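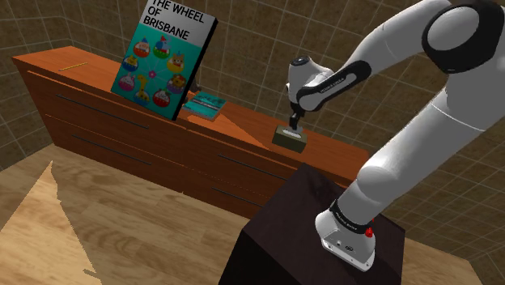

*Figure 1. Simulated arm with its gripper at a tissue box on a dresser.*

# Medical complaints in pretrial detention: a review of written records at two facilities

Sun-ja Yang and Felicidad Tagle
Human Rights Documentation, spring term

## 1. Purpose

This report examines how medical complaints made by people held before trial are recorded, and how long a complaint takes to reach a clinician. The two facilities are the Banel remand center and the Gornthorpe county jail. Conditions inside the buildings were not inspected. All findings rest on paper records and on the complaint summaries released with them in April.

The question was narrowed after the first month. The original proposal also covered access to lawyers, but the visitor logs from Banel were released with the time column blacked out and could not be used.

## 2. Sources

The data set contains 273 complaint forms. Each form has a date of submission, a category code, a free-text field of up to 800 characters, and a box for the date of first medical contact. Names were removed before release and replaced with a case number.

Gornthorpe uses a single form for all complaints. Banel uses separate forms for medical and general complaints, and a medical complaint written on the general form is returned to the sender. Returned forms are not kept. The Banel figures therefore leave out an unknown number of complaints, and the two facilities should not be ranked against each other on volume.

Background material came from the published intake policies of both facilities and from a training handout by the Kallio Legal Clinic, which gives a standard layout for detention chronologies. We followed that layout with one change, described in Section 3.

## 3. Method

Each form was read twice, once by each author, and coded separately. The codes were:

- **A**: existing condition, medication interrupted
- **B**: existing condition, medication continued but care requested
- **C**: new illness
- **D**: injury, cause stated
- **E**: injury, cause not stated

The Kallio layout has one code for injury. We split it into D and E after reading the first batch, where several forms reported a hurt wrist or shoulder and gave no cause. Whether the cause was withheld or simply not asked for cannot be determined from the form, which has no question on cause.

Codes were entered in Vodby, a free case-tracking tool, and compared at the end of each week. Where the authors disagreed, the form was read aloud and discussed. If there was still no agreement, the form was given the less serious code and flagged. Tagle kept the log of flagged forms.

Delay was measured in calendar days from submission to first medical contact. A conversation with a guard was not counted as medical contact, even where the facility had entered it in that box.

## 4. Results

On 46 forms the box for first medical contact was blank. A blank box does not show that no contact took place. It shows that the facility cannot demonstrate contact from its own file, and both intake policies require the box to be completed.

Code A was the most frequent code at both facilities. The free text on these forms is short and repetitive. Most give the name of a drug, a dose, and the number of days missed. Complaints about insulin and seizure medication were usually submitted more than once by the same case number.

Code E forms had longer delays than code D forms at Gornthorpe. At Banel there were too few injury forms to compare.

In 2 cases the date of medical contact was earlier than the date of the complaint. Both were treated as clerical errors and left out of the delay calculation.

## 5. Limits

Handwriting was a problem throughout. Some forms were written in a language neither author reads, and we relied on the translation stapled behind them. The translations are unsigned.

People who were afraid to complain, or too ill to write, do not appear in this data. A family member may file on behalf of a detainee at Gornthorpe but not at Banel.

## 6. Recommendations

1. Banel should accept medical complaints on any form and keep the original.
2. Both facilities should add a question on the cause of injury, with an option to answer in private to medical staff.
3. The contact box should be signed by the clinician.
4. Translations should carry the name of the translator.

The coding sheet and the log of flagged forms are attached as Appendix A and Appendix B. Copies of the forms themselves remain with the department and may be read on request.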